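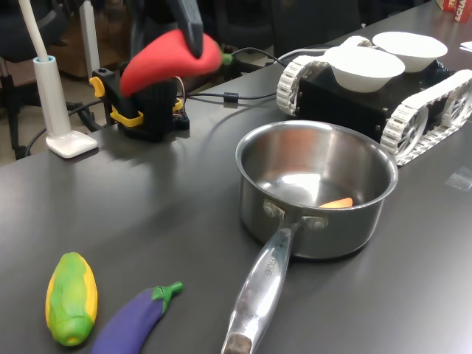 The chili is the only vegetable my son has never tried to feed to the dog, writes a customer in Tretley, and we've decided to take that as a recommendation. She goes on to ask whether it can be bought without the carrot. It can't. They've been a pair since the first catalog and we would have to reprint the box.

Dodbridge Play Vegetables, Chili and Carrot
Item 723
In stock

One red chili pepper, glossy, with a bit of a curve to it and a small green stem. One small orange carrot. That is the full contents of the box, apart from a folded sheet of paper telling you what is in the box.

The chili tapers the way a chili should, so a child can pick it up by the middle, wave it about, and drop it in the pot with some ceremony. The carrot is less of a showman. It tends to settle at the bottom of the pan and get forgotten until dinner is served, and then someone has to eat it first because it's "the special one."

A word about the pan
The stainless steel saucepan is sold separately, as item 341. We get more mail about this than about anything else we sell. It's shiny, it has a rolled rim, and it's the real article, so it makes the real noise when a carrot goes into it from a height. We used to offer a quieter pan. Hardly anyone under the age of six would go near it.

If you already have a saucepan at home, use that one. Your child probably does.

Size and care
The chili is 172 mm long, stem included, measured along the curve by somebody patient. We don't give a length for the carrot because two people here measured it and got different answers.

Wipe with a damp cloth and dry with another. Leave both pieces out of the dishwasher, and keep the chili off sunny windowsills if you want it to stay that red. Please don't put either piece in a pan that is on the stove. Pretend heat is plenty for a pretend stew.

For children three and up. Check the stem now and then, as you would with any small part, and retire the chili if it works loose.

What customers tell us
Smaller than the one in my head, but that isn't their fault.

Bought for a grandchild, now lives in my own kitchen drawer. I reached for it while making salsa and was annoyed for a good minute.

Four stars. Would have been five, but there's no onion.

About the onion
We know. The Vurton onion came out in October and sold through in a hurry, and the next batch is being made now. It will be sold on its own, as item 2000, and it will fit the same storage tray. There's no waiting list, only a page you can keep refreshing, and judging by our traffic a number of you do.

Goes with
Vurton storage tray, with a dip for each vegetable
Dodbridge soup ladle, child size
Ok play pantry labels, blank, because children have their own names for things

Shipping and returns
Orders go out from our Tretley warehouse on weekdays and arrive in a plain brown carton. Returns are accepted if both pieces come back together. A lone chili can't be refunded, however well you describe what happened to the carrot. Spare carrots, on the other hand, are available — write to us with your order number and we'll send one for the price of the postage. Look under the couch first.

Page last updated 7 Dec 2019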